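Skollow CW2 Counter Wiping Module
Product page and safety notice

Products > Benchtop modules > CW2

Status: On sale (units with revised pad carrier only)
Maker: Skollow
Fits: Eller wall-rail arm, all lengths
Notice posted: November 2025

Please read the safety notice on this page before you use a CW2 bought before the revised carrier was introduced. If your unit has a gray release tab, it has the old carrier. Turn it off at the wall and leave it off until the new part is fitted. Units with an orange release tab are not affected.

Overview

The CW2 is a wiping head for the Eller wall-rail arm. It holds a standard two-layer kitchen sponge or the Skollow felt pad and wipes a flat counter on a set path, up to the wall and back again. It was designed for people who have trouble reaching the back of a counter or pressing down on a cloth, and it is also used in staff kitchens and small rental units.

The head senses how hard it is pressing through a spring plate behind the pad carrier. When the plate moves too far, the arm should stop and lift. The fault described below is in that part of the head.

What went wrong

In March a customer reported that her CW2 had kept pushing against the wall tiles after it reached the back of the counter. The arm did not stop and lift. It stayed in place with the motor running until she pressed the red button on the rail. One tile cracked at the lower corner. She was not hurt.

We asked for the head back and Rawiri Kerslake took it apart at the Katene workshop. The spring plate was stuck. Water and dish soap had worked in past the carrier seal and dried along the edge of the plate, and the plate could move only part of the way. The sensor behind it was fine. It was reading correctly from a plate that was not moving, so the arm took it that there was nothing in the way.

We then ran two more heads on the test bench with a wet sponge and ordinary dish soap. The first stuck after 190 wiping cycles. The second stuck after 200. Both had been left to dry overnight between runs, the way they would be in a house. Our original testing ran to 400 cycles without a fault, but those cycles were run back to back and the head never had time to dry out. That was a mistake in how we set up the test.

A stuck plate matters most at the wall, where the arm has something solid to push on. It also matters if a hand is on the counter. The arm is not strong enough to break a bone, but it can pinch a finger between the carrier and the wall hard enough to bruise, and it will not let go by itself while the plate is stuck.

Three other owners have since told us about the same thing. In two of those cases the arm stopped after a few seconds on the motor time limit. In the third, the owner, Bradley Wragg, had his thumb behind the carrier when it reached the wall. He had a bruised nail. He pulled the plug to free it, and the red button would have done the same. We have spoken with him and replaced the whole head.

What to do now

1. Switch off the arm at the wall outlet. Do not rely on the sleep setting in the app, as a scheduled wipe can still start.
2. Look at the release tab on the underside of the head. Gray is the old carrier. Orange is the new one.
3. If the tab is gray, take the head off the arm and put it aside. The arm is safe to use with other Eller heads.
4. Order the free carrier kit using the form on the support page. You will need the serial number from the rail, not the one on the head.
5. Wipe the counter by hand until the kit is fitted.

Wiping by hand in the meantime

Some owners have asked how to get the same finish without the arm, mainly on polished stone. The CW2 path is simple and you can copy it. Start at the wall and bring the sponge along the joint where the counter meets the tile, then work toward yourself in overlapping strips. Keep the sponge damp. Put your other hand flat on the counter if you have to lean in.
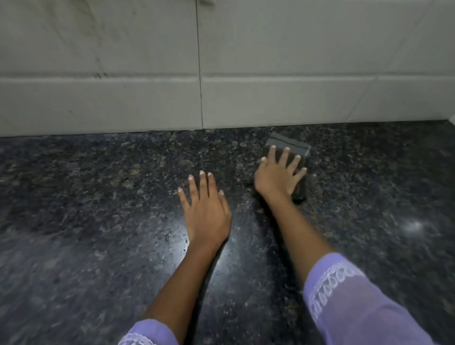
Use the soft side on polished granite and save the scouring side for unpolished surfaces or baked-on food. Rinse the sponge once halfway through. Go over the counter a last time with a dry cloth, especially along the back joint, where water sits longest. If you cannot reach the back safely, leave it. Call us and we will move your kit up the list. Keegan Pearce on the support desk is handling these requests and does not need a doctor's note or any other proof.

What the new carrier changes

The seal is now a single molded ring with a lip that faces outward. The old one was a flat gasket in two pieces, and the soap got in at the join.

The spring plate has four drain slots. If water does get past the seal it runs out of the bottom of the head and does not pool behind the plate.

The arm now checks the plate before every wipe. It presses the head lightly on the counter at the start position and waits for the plate to move. If the plate does not move by the right amount, the light on the rail turns solid red and the wipe is canceled. This check came from Rangi Treloar, who pointed out that the old software had no way to tell a clear counter from a stuck plate. The check adds a short pause at the start of each wipe. It cannot be turned off.

The motor time limit at the wall has been cut to one second.

Fitting the kit

The kit has a carrier, a seal ring, two screws and a small tube of grease. You need a cross-head screwdriver.

Press the gray tab and slide the old carrier off. Take out the two screws under it. Lift off the flat gasket and throw it away. Clean the plate with warm water and a soft brush, then push it with your thumb. It should move in and spring back. If it does not, stop there and send us the head. Put the new ring in with the lip facing out, grease the outside edge only, and screw on the new carrier. Plug in the arm and let it update before the first wipe. The update will not install while a wipe is scheduled, so clear the schedule first.

If you would prefer not to do this yourself, send the head to Katene with the prepaid label. Turnaround is normally one week. Owners near the Jikstead store can bring the head to the counter and have it done while they wait. Ask for Declan Hoani.

Care after fitting

Take the sponge out after use and let it dry separately. Rinse the carrier under the tap every week or so. Do not put the head in a dishwasher. Do not use bleach or any cleaner with grit in it, as both wear the lip of the seal. Replace the sponge when the layers start to come apart, because a loose layer can fold under the carrier and trip the plate check.

Keep hands, cups and cords off the counter while the arm is working. This applies to the new carrier as well as the old one.

Specifications

Pad types: two-layer sponge, Skollow felt pad
Surfaces: stone, laminate, stainless steel, sealed wood
Not suitable for: tiled counters with raised grout, glass cooktops
Stop control: red button on rail, app, wall outlet
Plate check: before every wipe (new carrier only)
Power: from Eller rail
In the box: head, carrier, two sponges, storage clip, printed guide

Common questions

Is the Eller arm itself affected?
No. The fault is in the CW2 head.

My gray-tab unit has never given any trouble. Can I keep using it?
No. The plate can stick without any sign until the head meets the wall.

Can I get my money back?
Yes. Any gray-tab CW2 can be returned for a full refund, with or without the receipt. Choose "return" on the same form.

My tiles were damaged. Will you pay for the repair?
Yes. Send the repair bill or a quote to the support desk with the rail serial number.

Does the older CW1 have the same plate?
The CW1 has no spring plate. It stops on motor load and is not part of this notice.

Spare parts for the CW2

Carrier, orange tab
Seal ring, single
Sponge pack
Felt pad
Storage clip

The gray-tab carrier and flat gasket have been withdrawn. If you see either one for sale secondhand, please do not buy it.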